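2023-12-27

Progress report, Pistness clothing swap and mending program - second half of grant

To: Bianka Gál, Ulloa community grants
From: Facundo Quiroga

Sorry this is short, we shut for the break and I wanted it in before the new year. Budget sheet to follow separately.

**Where we're at**

Swap days are running to plan. Two held since the September report, both at the Stirnitow hall. 1011 garments through the door so far under this grant - counted at intake, so includes things later sent to rags. Kids' sizes go first every time. Men's workwear still hard to get, have asked the depot to put a notice up.

Sorting is slower than I budgeted for. Had allowed one evening per swap day, it's taking closer to two. Most of that is checking - zips, hems, stains, elastic. Soft cottons go quickly, coats and anything lined don't.
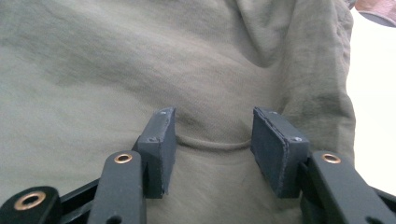

Rags: agreement with the recycler is signed. They take cotton and cotton blends only, no charge if we bag it ourselves. Synthetics still a problem, currently in the back store and it is getting full.

**Mending sessions**

Five run, one cancelled (heat, hall has no air con). Hems and buttons the most asked for. People want to learn zips but zips take the whole session and then noone else gets a turn. Trying a zips-only night in the new year.

Second sewing machine is back from service. Cost more than quoted, I've put the difference under repairs - please tell me if that's the wrong line.

**Storage**

Plasix tubs arrived, lids fit, they stack. Labels are by size now instead of by type, which was Bianka's suggestion after her visit and is much better on the day. Shorts and light trousers packed flat, knits rolled. Winter stock goes up high until autumn.

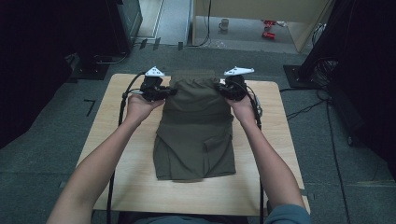
Lease on the back store runs out at the end of the grant period. Hall management have said verbally they will extend at the same rate. Nothing in writing yet. Chasing.

**Spend**

- Hall hire: on budget
- Tubs and racks: slightly under
- Repairs: over, see above
- Printing: almost nothing spent, flyers were donated. Would like to move this to repairs if allowed
- Travel: not claimed

**Problems**

Parking at the hall on swap days. Neighbour has complained, fair enough, we've now got cones and a sign. Also the online booking form drops peoples phone numbers so we've had to email everyone by hand. Being fixed - I've been told that before.

**Next period**

1. Written lease extension, or find somewhere else.
2. Summer stock out on racks for the first swap - shorts, tees, swimwear in original packaging only.

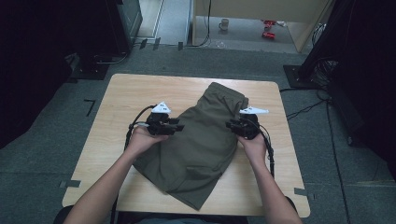

3. Zips night, then decide whether to repeat.
4. Find a taker for the synthetics. Two places to ring once they reopen.
5. Exit survey, paper version. Draft will come to you first for a look.

Need from you: a yes or no on moving the printing money, and whether the final report uses this same template or the long one.

Facundo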